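5月4日更新：住宿那一段改过了，去年冬天就来信问过的朋友麻烦再看一眼，其余内容和上一版一样。

# Mindton旧机场夏季工作季：招募参加者（13个名额）

各位朋友，大家好。

每年到了这个时候，我都要坐下来写这封长长的招募信，每年也都有人劝我写短一点。我试过，去年那一版就只有一页纸，结果收到的来信里，十封有八封问的是同样的事情：要不要会英语、要不要带锅、会不会挖到炸弹、家里老人不放心怎么办。所以今年我又写长了，请大家泡杯茶慢慢看，能看到底的人，我们在营地里多半也聊得来。

Mindton是一座二战时期的训练机场，在Ilcombe镇北边的高地上，1941年动工，战争结束后没几年就停用了。它不是什么有名的地方，没有王牌飞行员从那里起飞，也没有哪部电影拍过它。在那里飞的是双翼教练机和后来的双发教练机，坐在里面的大多是十九、二十岁的年轻人，学会了就被分到别处去，有的再也没有人听说过下落。跑道是草地，拖拉机早就把它犁成了麦田，但北边那一片分散疏散区、一排宿舍的地基、两座砖砌的掩体和一条沉到地下的排水沟还在。我们这个项目从四年前开始，一年一季，慢慢地把这些东西测出来、画下来、挖开该挖的地方，再把土填回去。

今年的工作季定在7月，一共三周。我们想招13位说中文的参加者，和当地的人员、还有从别的国家来的参加者一起工作。

## 我们今年要做什么

先说地里的活儿。前面几季我们把力气都花在掩体和疏散区上，今年要往南挪，去做宿舍区，也就是当年学员睡觉、写信、晾袜子的地方。地基露在外面的部分不多，荨麻倒是长得比人高。Vsevolod Stelmakh是我们的田野负责人，他冬天已经带人用磁力仪走过一遍，把结果叠在旧的建筑平面图上，发现有一栋房子的位置和图纸对不上，偏了好几米，朝向也不一样。是后来改建过，还是图纸画的时候就画错了，或者干脆是另一栋没有登记的房子，我们打算开两条探沟看看。

还有那条排水沟。听起来很没劲，我知道，可是做过战时营地的人都会告诉你，沟里的东西最好看。人往沟里丢东西的时候是不会多想的：断了柄的牙刷、墨水瓶、纽扣、写错了揉成一团的纸（纸当然是没有了）。前年我们清过一小段，出来一只搪瓷杯，杯底用钉子刻了两个字母，Vsevolod为它翻了一个冬天的学员名单，最后还是没有翻出来是谁。今年要把沟往东再清一段。

再说屋里的活儿。这部分每年都有人看不上，觉得大老远跑来是为了挖土的，谁要坐在屋里。可是我要替它说几句好话。Ilcombe镇上的老学校借给我们做工作站，出土的东西要在那里清洗、晾干、编号、称重、拍照、装袋。除此之外还有一批纸质材料，是从几户人家和一位去世的地面机械师的后人那里收来的，飞行日志、伙食账、请假条、维修单都有，扫描件一共3,597页，到现在录入完的还不到一半。字迹有的漂亮，有的简直像鸡爪子。会看英文手写体的人当然最好，不会的，学上三天也就会了，我自己就是这么过来的。

最后是口述。镇上还有几位老人小时候在机场边上长大，他们记得的事情跟文件里写的常常合不上，比如文件上说某个星期没有飞行，老太太却记得清清楚楚那天有一架飞机落在她叔叔的甜菜地里，飞行员进屋喝了茶，还夸了她家的狗。我们每年安排几个下午去拜访，一次去两三个人，录音、喝茶、听他们讲。去的人要有耐心，也要吃得下很多蛋糕。

## 这不是一次寻宝

这一条我想放在前面讲，省得大家失望。

我们不找飞机。说得再具体一点：我们没有理由相信Mindton底下埋着任何一架完整的飞机，也没有许可去找它。关于“战争结束的时候他们把飞机推进坑里埋了”的说法，几乎每座旧机场边上的酒馆里都能听到，Ilcombe的酒馆当然也有，讲得最起劲的那位先生今年大概还会坐在老位子上，欢迎大家去听，他讲得非常好。只是我们核对过移交记录，这里的飞机停用后是一架一架飞走的，去向都写着。

零件是会有的。铆钉、蒙皮碎片、电线接头、仪表上的玻璃，偶尔有一块带编号的铭牌。这些东西都归土地所有者和镇上的小博物馆共同保管，参加者不可以带走任何一件，连一颗生锈的螺丝也不可以。每年我都要亲口讲一遍，讲的时候大家都点头，讲完总有人小声问那石头行不行。石头也请留在地里。

如果在工作范围内发现可能有人类遗骸的迹象，或者任何像弹药的东西，所有人立即停工、后退，由现场负责人联系有关部门，之后的事情就不归我们管了。Mindton是训练机场，弹药存放很少，四年里我们碰到过的只有练习用的空弹壳和信号弹的残壳，但规矩还是规矩，第一天上午的安全培训不参加的人，下午不能进场。

## 我们在找什么样的人

不需要学过考古，也不需要是飞机迷。过去几年来过的人里有中学老师、会计、护士、刚考完试的大学生、退了休的铁路工程师，还有一对母女，女儿报名，妈妈说是来陪的，结果妈妈画的剖面图是那一季最好的。

我们希望您：

- 年满18岁，上不封顶，身体能承受在户外蹲着、跪着、走来走去一整天；
- 能完整参加三周，中途加入或提前离开的申请今年不接受；
- 能用简单的英语和别人一起干活，听得懂“停”“小心”“把那个桶给我”，再多一点更好；
- 愿意做枯燥的事，比如一个下午都在洗碎砖头；
- 愿意和别人合住，也愿意轮流做饭。

有下面这些本事的，请一定在信里写出来，别不好意思：测量和绘图，摄影，木工，文物修复或者任何一种精细的手工活，英文手写体辨读，录音整理，开手动挡的车，给二十几个人做饭而不慌张。最后这一项我是很认真写的，去年有一位从成都来的朋友做了一锅红烧土豆，Ilcombe的人到现在还在跟我要做法。

反过来，有些情况请先想一想再报名。如果您希望每天都有收获、都能拍到好看的东西，那么田野工作可能会让您难受，有的探沟挖到底就是一层黄土，什么也没有，“什么也没有”也要画图、写记录、签字。如果您对花粉非常敏感，七月的高地上全是草。如果您习惯一个人静静待着，这里会有一点吵，但老学校的阅览室晚上九点以后是不许说话的，可以去那里躲一躲。

## 修复室的两个位置

13个名额里，有两个留给修复室。这是今年新加的，我多写几句。

前几季出土的小件里，有不少是透明的塑料碎片，座舱和舷窗上都用过这类材料，年头一久就发黄、起细纹，一碰就掉渣。我们原来的做法是装袋、避光、登记，然后就放着，谁也不敢多动。从今年起，Grirkard修复工坊答应派人来教我们怎么处理，主讲的是Ctibor Ševčík，他做老飞机的透明件和木结构修复很多年了，说话很慢，手也很慢，看他干活会让人跟着安静下来。他会在老学校后面那间朝北的教室里待满三周。

修复室的参加者前三天跟大家一样下地，第四天开始跟着Ctibor。主要内容包括材料辨认、表面清洁的步骤和顺序、裂纹的记录方法、支撑件和包装盒的制作，还有现代有机玻璃的切割和弯折练习，练习用的都是新料，文物是不拿来练手的。最后一周要把前几季积下来的盒子全部重新检查一遍，换掉不合适的衬垫。

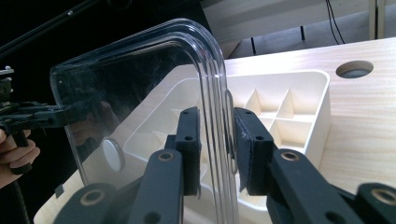 *透明板的弯边，迎着光能看到几道平行的亮线。*

报修复室的朋友，请在申请信里附上一两件您做过的东西，修过的也行，自己做的也行，不必和文物有关。修好的眼镜架、补好的碗、给孩子做的模型，都算。Ctibor特别交代，他想看到做坏了的部分，请不要只写做得好的地方。视力方面需要能在放大镜下连续工作，对溶剂过敏的人请直接告诉我们，我们会帮您调到别的组去，不影响录取。

这两个位置竞争会比较激烈，所以申请表上有一栏“如果修复室已满，是否愿意参加其他小组”，请认真选，选“否”也完全没有关系。

## 一天是怎么过的

很多人来信问这个，我就照去年的样子写，今年估计差不多。

早上七点起床，厨房组要早半个小时。早饭是粥、面包、鸡蛋和一种当地的果酱，很甜。八点钟小面包车把下地的人送上高地，老学校组的人走路过去，穿过一条种满山毛榉的小路，这条路我每年都要夸一遍。九点差一刻，Vsevolod站在工具棚前面讲当天的安排，他的习惯是先讲昨天哪里做得不对，再讲今天要做什么，第一次听会有点紧张，听两天就知道他没有恶意，而且他讲自己的错误讲得比谁都仔细。

上午干活，中间歇一次，有热茶。午饭在地里吃，三明治和汤，素食的人请提前说。下午干到四点半，收工具、盖探沟、点人数，一样都不能省。遇到大雨就撤回老学校洗东西或者录入，Ilcombe的雨一般下不了很久，可是说来就来，雨衣请每天背着。

晚饭七点。饭后有时候有讲座，每周大概两次，内容很杂：怎么读战时的航拍照片、教练机的机轮和后来的有什么不同、镇上的合唱团在战争年代唱什么歌。不想听的人可以不听。周日休息，镇上有集市，往南走到河边可以游泳，水是凉的。

## 住宿（有更新）

原来说好的青年旅舍今年屋顶要修，我们换了地方。下地组和修复室的参加者都住在老学校的主楼，教室改成了四人间和六人间，有床、有床垫、有储物柜，床单我们准备，睡袋建议还是带一条，高地边上的夜里比想象的凉。淋浴在楼下，早晚有热水，要排队。男女分开住，情侣和夫妻如果想住同一间，请在表上注明，我们尽力，但不能保证。

主楼没有电梯。行动不便但想参加录入或口述小组的朋友，一楼留了一间双人房，旁边就是卫生间，门口有坡道。请不要因为楼梯的事就不报名，先写信来，我们一起想办法。

无线网络在阅览室和厨房信号比较好，卧室里基本没有。洗衣机有一台，厨房墙上贴着使用时间表，请把名字写清楚，去年有一个周末同时有三个人写了“我”。

## 费用和补助

参加费是每人4,000元人民币，包括三周的住宿、一日三餐、从Ilcombe车站到驻地的接送、工具、安全帽和手套，以及所有培训。不包括国际机票、签证费和个人保险，保险必须买，要覆盖户外体力劳动，出发前一周把保单发给我。

Kovalchuk奖助金今年给中文参加者留了三份全额补助，免去参加费，另外报销一部分路费。申请的人不需要证明自己有多困难，在表上打勾，用几句话说明情况就可以。负责审阅的人和选人的人是分开的，打没打勾，选人的时候看不到，这一点请放心。往年总有人觉得“别人比我更需要”就不打勾，结果名额空着，我看了很着急。需要就打勾。

我们是一个小项目，不支付工资，也不提供工作签证。参加者拿到的是一份参加证明，学生如果需要实习学分，请在四月以后、出发以前把学校的表格寄来，Vsevolod会签字，他签得很慢，请早一点。

## 要带的东西

正式的清单录取后会发，先列几样容易忘的：

- 硬底、能护住脚踝的靴子，要提前穿软，新靴子上高地的人第三天都在贴创可贴；
- 宽边帽子，防晒霜；
- 雨衣雨裤，伞在高地上没用；
- 一双在室内穿的拖鞋，老学校进门要换鞋；
- 水壶和饭盒；
- 自己常吃的药，带够三周的，附英文名称；
- 一把四寸的平头手铲，有就带，没有我们借给您；
- 茶叶、辣酱，或者任何能让您在下雨天心情变好的东西。

金属探测器请留在家里，带来了也要交给现场负责人保管，到离开那天才还。无人机同样。

## 关于记录和发表

参加者在现场画的图、写的记录，都会进项目档案，上面有您的名字，以后别人引用的时候也会写出您的名字。拍照是可以的，但是探沟里的照片在当季简报出来以前请不要发到网上，简报一般在秋天。受访老人的录音和照片，没有他们本人同意，一律不能发，哪怕您觉得那个片段特别可爱。

经常有人问，做这些到底有什么用。我没有什么大道理可讲。我第一年去的时候被分到录入组，录的是一本伙食账，从年头到年尾365天，一天一行，土豆多少、人造黄油多少、到场吃饭的人数多少。录着录着就发现，有几天吃饭的人数比前一天少了一个，过几天又补上来一个。账本上只有数字，没写是谁，也没写为什么。我对着另一摞文件去查，有的是调走了，有的是得了流感，有两个是没有飞回来。从那以后我就年年去了。

## 怎么报名

请写信到项目的中文联络信箱（地址在申请表的第一页），邮件标题写“Mindton夏季＋您的名字”，附上两样东西：

一是填好的申请表，中英文都可以。表上问健康状况的那一栏只有我和现场急救员看，请如实写，老毛病、旧伤、晕车都写上。

二是一封信，长短不限，说说您是谁、平时做什么、为什么想来、想去哪个组。不需要写得像简历，也请不要从网上抄一段关于战争与和平的话，那样的信我们每年收到好几封，开头几乎一模一样。写您自己的事情就好。前年有一个人整封信都在讲他外公的自行车，我们录取了他。

不需要推荐信。

收到信以后，我会在一周之内回复确认。没有收到回复的，多半是进了垃圾箱，请再发一次，不要以为是我不理您。初选之后会安排一次视频聊天，二十来分钟，由我和Vsevolod一起，报修复室的人还会见到Ctibor。聊天用中文和英文混着来，我会帮忙翻译，不打分，主要是让您也看看我们，看看愿不愿意跟这几个人在一起待三周。

报名到本月底截止，六月上旬通知结果。因为签证需要时间，被录取的人请在收到通知后三天内答复来还是不来。没有被录取的人也会收到信，愿意的话我们把您的名字放进候补名单，往年都有人临时来不了，候补的朋友补上去过好几位。

## 几个常被问到的问题

**我一个人去，会不会很孤单？**
大部分人都是一个人来的。中文参加者不会全分在一个组里，吃饭的时候倒是自然而然坐到一起，我们也不拦着，只是希望大家偶尔换换桌子。

**可以带孩子吗？**
驻地不接待未成年人。有家人同行的，可以住在镇上的家庭旅馆，周日和开放日欢迎他们来参观，开放日在最后一个周六，全镇的人都会来，还有烤肉。

**我吃素／吃清真／对坚果过敏，行不行？**
都行，表上写清楚。厨房有单独的锅和案板。

**英语真的不好怎么办？**
前几天会有一张常用词的单子，工具、土色、方位都在上面，背一背够用。下地组里总有至少一位中英文都能讲的人。

**要是三周里什么重要的东西都没挖出来呢？**
那就是那一年的结果，简报照样写，您的名字照样在上面。第二季就是这样的，那年的简报有四页是讲土的颜色。

**去年参加过的人还能再来吗？**
能，非常欢迎，不过要和大家一样重新申请。今年希望新人占到一半以上，老朋友如果没有选上，请不要生我的气，开放日来吃烤肉，我请客。

还有什么没写到的，来信问就是了。周末我不一定看邮件，平时晚上都在。申请表和去年的简报都在附件里，简报第七页那张大合影，后排戴草帽、闭着眼睛的那个就是我。

盼着收到大家的信。

Mindton项目中文联络人
于Ilcombe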